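Storage notes: open bins on the packing bench
Nurkell stores bulletin, March 2025

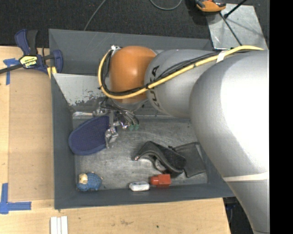
How often should the floor of a shallow open bin be checked for wear?
Every 3 months for bins in daily use, and once a year for bins kept in reserve. A check takes a minute or two with the bin emptied and wiped.

The grey rectangular bins have now been the standard bench container at Nurkell since the old wire trays were withdrawn in December. Most of the queries received since then concern the condition of the bin floor, so the guidance is set out again below with two corrections.

Surface wear

Fine scratches and scuffs on the floor of a bin are normal and do not affect its use. Mottling is also acceptable. It is usually a mixture of polishing from sliding goods and residue from cleaning fluid that was not rinsed off. Neither is a reason to request a replacement.

A bin should be taken out of use if a fingernail catches in a groove, if there is a raised burr anywhere on the floor or walls, or if the floor rocks when the bin is placed on a flat bench. Burrs matter most where mesh or woven goods are handled, as one snagged thread is enough to put an item into seconds. Do not sand burrs down. The sanded patch collects dust and the fault normally returns within weeks.

Placing items

Large soft or semi-rigid items should lie flat where the size of the bin permits. An oval item that is longer than the clear width may be placed at an angle, with one end resting against the wall. This is acceptable for short periods on the bench. It is not acceptable for shelf storage, where the end under load will take a set. Items with a firm rim tolerate leaning better than those without, but the limit is the same: one shift.

Place the largest item first, against a side wall, and keep smaller pieces clear of it. Heavy goods go in their own bin. The load limit on the bench is 4 kg per bin, and the figure of 5 kg printed in the previous bulletin was wrong.

Cleaning

Use warm water and the Flaken neutral cleaner at the dilution given on the bottle. Wipe the floor of the bin along its length, then the walls, then rinse and dry with a lint-free cloth. The Ibarra solvent wipes kept at the goods-in desk are for removing label adhesive only. Used over the whole floor they leave a dull film, and several bins returned as worn in the last quarter were simply filmed over. These have been cleaned and put back into stock.

Bench tops

The light wooden tops are oiled, not varnished, and will mark if a bin is put down wet. Dry the underside before returning it. Bins should be lifted and set down, never pushed across the grain. Where a bin stays in one position all day, check underneath at the end of the shift for grit.

Sizes and ordering

The second correction concerns shelf spacing. The Multon racking in bay 4 is set for shelves 900 mm wide, and the bins should be stored across the shelf with their labels facing out. The earlier instruction to store them lengthways applied to the wire trays. Empty bins may be stacked to a height of 500 mm and no more.

Replacement bins are requested on the usual consumables form. State the bay, the fault and whether the bin has been cleaned. Forms without the last entry will be returned. Withdrawn bins should be marked with a cross on the outside of one short wall and left under the goods-in desk for collection.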